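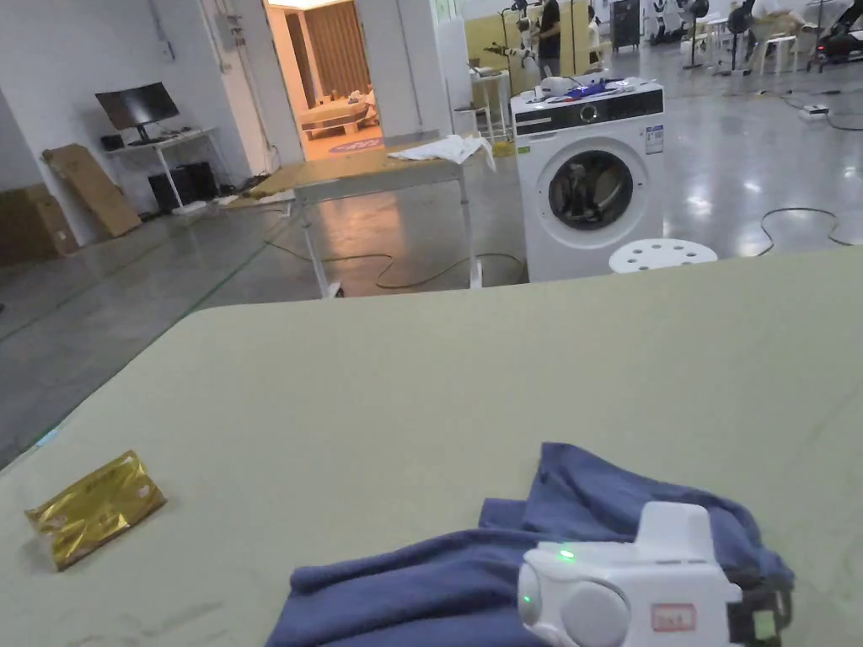
Hikby lowers foil packet limit for mixed recycling

September 22, 2025

Hikby has revised its sorting rules for small foil packaging. Gallovow, the operator of the Skellden sorting plant, will no longer accept crinkled foil packets in mixed recycling bags. Plastic-backed foil goes in residual waste. Clean textiles are collected separately, in bags of up to 100 liters. The plant has run 2 sorting lines since July. Collection days are unchanged.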